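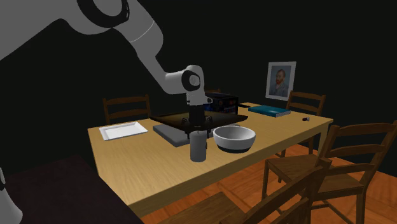 Wooden Tabletops: Cleaning, Marks and Refinishing

Household notes, Drendgate edition. Last revised June 30, 2023.

These notes cover solid wood and veneered tabletops in normal kitchen and dining use. They do not cover antiques, French polish or anything with inlay. Work on those should go to a restorer.

Identify the finish first

Most damage done during cleaning comes from using the wrong product on the wrong finish. Test on the underside or on the inside face of a leg.

Put one drop of water on the surface and wait six minutes. If the drop stays raised and leaves no mark, the surface is sealed with varnish, lacquer or a hard wax oil in good condition. If the wood darkens under the drop, the finish is plain oil, soap or worn through.

Rub a second spot with a cotton swab dipped in denatured alcohol. Shellac turns sticky within seconds. Lacquer and varnish mostly do not react to a brief wipe. Keep the swab away from flame and open a window.

Routine cleaning

Use a cloth wrung out until it no longer drips. Add a few drops of dish soap to a quart of lukewarm water. Wipe with the grain, then go over the surface with a second cloth dampened in clean water, then dry. Standing water does most harm at the ends of boards, where the grain is open.

Do not use scouring powder, melamine sponges or ammonia. Silicone sprays give a quick shine but leave a film that causes craters in any later coat of varnish. The film is hard to remove and often goes unnoticed until refinishing. 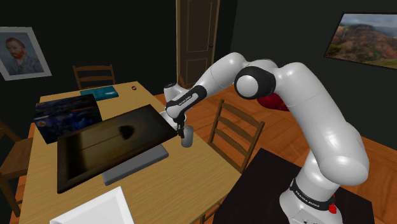

Oiled tops need a fresh coat when water stops beading, typically once or twice a year in a busy kitchen. April is a suitable month in most houses: the heating is off and the windows can stay open while the oil cures. Pale tops need more care than dark ones in the choice of oil. On a light wooden table such as the one shown, ordinary linseed oil will yellow noticeably over a few seasons, and a hard wax oil with a little white pigment keeps closer to the original color. Apply thinly, leave for the time stated on the can, and buff off everything that has not soaked in. A surface that is still tacky the next day was given too much oil.

Spread used oil rags flat outdoors to dry, or put them in a metal container filled with water and close the lid. Linseed rags left in a heap can catch fire without any spark.

White rings

A white ring is moisture held in the finish, and the wood below is usually sound. Lay a dry cotton cloth over the mark and pass a warm iron across it for a few seconds with the steam off. Lift, check, repeat. Stop if the finish softens. On wax finishes, rub lightly with a little paste wax on a soft cloth before trying heat.

Black rings

Black marks are a reaction between iron, water and the tannin in the wood, most often in oak. Cans and cast iron pans left standing on a damp top are the common source. The stain is in the wood itself, so the finish must come off before treatment. Use oxalic acid wood bleach at the strength on the label, with gloves and eye protection, then rinse several times. Let the top dry for two days before sanding. Wear a dust mask, as dried residue irritates the nose and throat.

Dents

A dent with unbroken fibers can be raised on bare or oiled solid wood. Wet the dent, cover it with a damp cloth and touch it with the tip of a hot iron. Do not try this on veneer — the glue line may let go.

Sanding

Start at 120 grit on solid wood. Move to 180 and finish there for oil. Finer paper closes the surface and the oil takes unevenly. Vacuum between grits. Many modern veneers are too thin for a machine, so sand them by hand or leave them alone.

Loose joints

If the top rocks, check the floor first. Then tighten the leg bolts, a quarter turn each in rotation. Leave the fixings between top and apron slightly free if they are slotted. The slots let the board move across its width with the seasons, and a top screwed down hard will split.

Related sheets: Herkar hinge adjustment (no. 496), Wudport worktop joints (no. 1498), Bergeron drawer runners (no. 2812).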